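Workshop notebook, Tuesday, started 9.40

Play shop kit, second go at the grocery corner. Kalkidan has been through the shelf and passed on everything she thinks we can use, so today is mostly sorting, checking and deciding what lives in which container. I've been looking forward to this one!

Where we left off: the Gitudano box (the older stock, mixed) and the Lemma box (newer, mostly fruit) were still taped up, and the price cards had been cut but not punched. Cards now punched, 46 in all, corners rounded with the small cutter. The rounding makes such a difference to how they feel in the hand, I'd do it to every card in the building if I had the time.

10.15. Baskets. We had been going back and forth between the plastic crates and wicker, and I'm now firmly for wicker for the veg. The crates are easier to wipe, fair enough, but the minute you put a carrot in a proper basket it turns into a market stall. The braided rim is lovely too, thick and twisted like rope, a good thing for small hands to get hold of. Ran a cloth all the way round the inside of the spare one to look for snags. It caught in one place, at the back corner. Trimmed the end and sanded it, 400 grit, then ran the cloth round again: nothing.

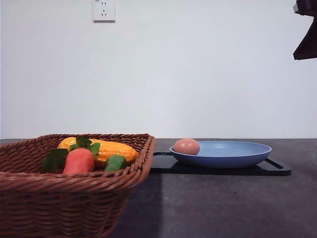 Corn is my favourite of the lot. It's a big bright thing with bumpy kernels and a shine on it, and it needs the length of a basket to lie down in, so any smaller container is out. The carrot is much plainer, smooth and matt, and I like having the two side by side for the "find me something bumpy" game. Tsegereda wants that game on the first activity sheet and I agree.

Leaves: keep them! I know we talked about taking the greenery out to save room. But the dark green spreading over everything is half the charm, and rummaging under it for the veg is a game in itself. Kalkidan, if you read this before I see you, please don't bag them separately.

Trays. The low black ones with a handle slot at each end are going to be the shop counter. Shopper chooses from the basket, puts it on the tray, carries the tray to the till. The raised rim is slight, so round things will want watching on the way. Tried a walk across the room with a toy orange from the Lemma box and it stayed on at a normal pace. At a four-year-old's pace, we'll see.

11.30. Labels. Brotex tape on the wicker is hopeless, it lifts at the ribs. Tie-on tags instead, cut 35 mm wide, with the Illano cord. Much nicer anyway, and they can be swapped when the basket changes from veg to bakery.

Per set, as it stands:
1 wicker basket, veg
1 black tray
4 tie-on tags
Price cards in a drawstring bag

Still to do:
Ask Tsegereda whether the short green veg gets its own price card or shares one
Second coat on the till drawer
Find the other drawstring bags (top cupboard?)
Try the tray walk again with two children and a queue

Kalkidan is in after lunch and has the key to the top cupboard.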